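Grenby Robotics Club forum > Sim track > Wrist cam policy does nothing on new table

kultkid
ok so January round is sim only and our policy just sits there. Trained on the old square table, worked most of the time, switched to the round one from the Kultano scene pack and now it drifts left and stops. Same arm, same gripper. 3000 demos in the training set. Anyone else on the round table yet??

dsala
Which checkpoint? And did you change the camera mount or only the table

kultkid
only the table. checkpoint 4000, the last one. wall color is also different I guess, old one was gray

pivotfoot
It's the wall. We had this last season, policy learned "gray = up" or something dumb. Randomize the wall and retrain, done.

dsala
I wouldn't retrain yet. Post a frame from the start of an episode, before the object spawns.

kultkid
k one sec, Costa has the machine
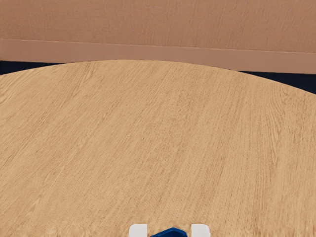

Our reset script waits 100 steps before it spawns the block so dont worry about there being no block. What I don't get is the drift. Fingers are open, pose looks right to me, both white tips at the bottom like always. Only thing I noticed is the wood goes kinda smeary in a band right above the fingertips. Old table didn't do that afaik

pivotfoot
smear is nothing, thats texture filtering. Look at how much wall you get up top. Pink wall, policy has never seen pink. I'm telling you

dsala
Not sold on the wall. Look at the far edge of the table, it's a curve now. On the square one you had a straight line back there and I bet the net was using it to line up. And the curve peaks left of center, you said it drifts left...

kultkid
oh. huh

pivotfoot
could be both

eltus_fan2
we're team Eltus, we crop the top third off every image before it goes in. no wall hardly any edge. costs you some range on far blocks but we stopped caring what room it is

dsala
Cropping is a bandaid imo. If the block spawns near the far rim you've thrown it away.

eltus_fan2
works tho

dsala
Works until they move the spawn zone. Rules say they can.

kultkid
ok plan. test 1: old square table, pink wall. test 2: round table, gray wall. no retraining, just run both w/ seed 178 and see which one breaks. Costa is setting it up now

pivotfoot
use more than one seed please

kultkid
we have the lab til 6 so prob one seed tonight

Debora Sala here btw, changing my user name next week so the mentors can find me. Kultkid send me both logs when they finish, and the wait length. If it starts drifting during those 100 steps with no block then the block isn't part of this at all

kultkid
it does drift during the wait. forgot to say that

dsala
That would have been good to know at the top lol. Then freeze the arm until spawn and rerun, seperate from the other two. Three runs.

pivotfoot
still think wall

kultkid
test 1 running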